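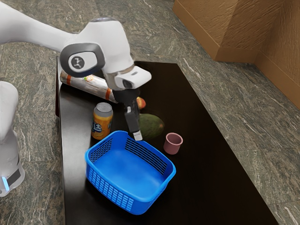
The Long Table

The notice went up in June 2021, on the board by the time clock, under the fire drill map. It said that Losano had signed with a firm called Jorkus and that the packing room would move to arms in stages. It said no positions would be lost in the first stage. Everybody read that sentence twice and then went in and put their aprons on.

I had been packing gift baskets at Losano for 10 years. You stood at the long table with a basket in front of you and the order slip clipped to the shelf. Fruit, a can, a tube of chips, sometimes a cup if the customer had paid for the cup. You learned what went in first. Heavy things on the bottom, fruit where it wouldn't roll, the can with its label out. I could do 66 in a shift if the slips were simple and my back was all right.

Before any arm came into the building, they moved me upstairs. The office had been the supply closet until the week before and still smelled of tape. I had a desk, two screens and a chair that went up and down. On the left screen was a table, a dark one, with a blue basket on it and a white arm over the basket. It was all drawn by the computer. There was an orange can, and a tube lying on its side, and fruit past the far rim, and a little pink cup. The floor was a big stone tile, nicer than ours.

"You watch it pack," the woman from Jorkus said. "When it does something you wouldn't do, hit the red key and type why."

I asked her how many times I was supposed to hit it.

"As many as you like," she said.

The first morning I hit it every time. The arm put the can on top of a peach. It put the cup in mouth down. Once it laid the tube across the corner so that nothing else would go in, and then it tried the green fruit in the same place again and again until I stopped it. I typed: wrong order. I typed: would bruise. After lunch I typed: no.

The woman came and stood behind me. She said "no" was hard for them to use. She wanted to know what I looked at before I picked a thing up. I had never thought about it. I went downstairs on my break and stood at the table with my hands in my pockets, watching the others. I saw that we all touched the fruit before we chose it. We turned it a little to find the flat side. When I went back up I wrote that down, and it took me most of a page.

People downstairs were polite to me in a new way. I ate with them as before, but the talk about the arms stopped when I sat down. One of the older packers, who had trained me on the ribbon machine, asked if it was true I had taught it the trick with the tissue paper. I said it didn't do tissue yet. She nodded and went on peeling her orange.

In July the counter in the corner of my screen said 703, which was how many baskets the program had packed since midnight. I had slept through most of them. The cans were standing up. The cup went in last, on its base. I watched for over an hour without touching the red key, and then I hit it to make sure it still worked.

The real arms came on a Mutunier truck, 2 of them, in crates taller than the driver. They bolted them down where the ribbon machine had been. The older packer was moved to receiving, on the same pay. Two of the younger ones had gone to Amato by then, across the river, where the packing was still done by hand and the parking was free.

On the first day I was told to come down and stand by the stop button. The order was an easy one. The arm went out over the far side of the basket, waited, and came down on a peach. It turned its wrist a little before it closed.

"Is that what you do?" the supervisor asked.

I said it was pretty close. He wrote something on his clipboard and told me to let it run until the ten o'clock break. The basket filled up and went down the belt, and I put the next one on the table.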